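Zekby Garment Folding Set

Summary

The Zekby set documents the folding of everyday clothing on a flat table. It is maintained by the Urkau textile care program and is intended for readers who study how garments are flattened, folded and stacked in household and laundry settings. The current release contains 57 sessions covering 12 garment types. Each session begins with one unfolded garment and ends when the garment has been placed on the stack. 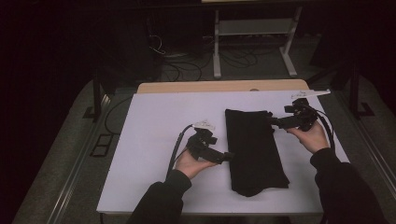
Garment condition is recorded at the end of every session under one of 3 grades: flat, acceptable or refold. Grades refer to the outline of the folded piece and to its lower edges. A black garment folded to an upright, roughly rectangular shape, with edges still slightly rumpled and a crease near the top, is graded acceptable. Dark items on the white tabletop show their outline clearly, but their inner folds are harder to read, and graders should allow for this.

Known limitations

Knitwear is underrepresented. Fitted sheets were withdrawn after the pilot, as the 2 graders did not agree on a finished shape. Fabric weight is listed only where the care label was legible.

Use and citation

The set may be used for research and teaching. Please cite it as "Zekby Garment Folding Set, Urkau." Corrections to garment labels should be submitted through the issue page, with the session number in the title.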